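Coltalex Block Puzzle Kit for School Robotics Clubs

Colour-coded assembly task for arms with a two-finger gripper
Updated Sep 11, 2023

We stock this kit because clubs keep asking for it. Our view is more guarded than the brochure's. The maker calls it "ready for competition in a lunch hour". The Trarkora club, coached by Svitlana Kravets, spent 5 sessions on the red piece alone.

What you get is a yellow base board with recesses and a set of coloured blocks. The bin, arm and gripper are up to you. The red piece is the awkward one. It is big, it has legs going different ways, and it hides a fair bit of the board from a wrist camera while you're trying to line it up.
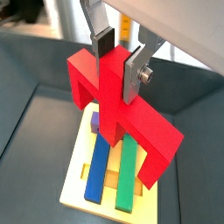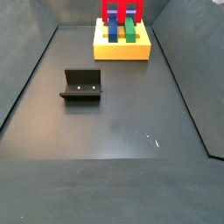
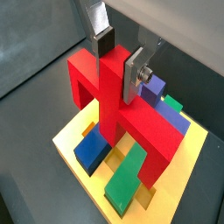
Trarkora club, working on the red piece and yellow board in a dark bin.

Before you order

Check your gripper opening against the red piece. Don't trust the word "universal" on the box.
Budget for a second, fixed camera. Muchen Cai, who writes the club's code, tried wrist view only and gave it up after 3 sessions.
Bright colours and strong light don't mix well. Try it in your own room before tuning colour thresholds.

Does it teach anything?

Some. Students learn grasp planning the slow way. Whether that's worth a term's budget is another matter, and we'd favour borrowing a kit first. The October entry round scores finished boards only, so a half-built puzzle earns nothing.

Ordering

Minimum age 12 with supervision. Clubs may return an unmarked kit within 19 days. Loan kits: ask for Kha Nông at the Guvateck counter.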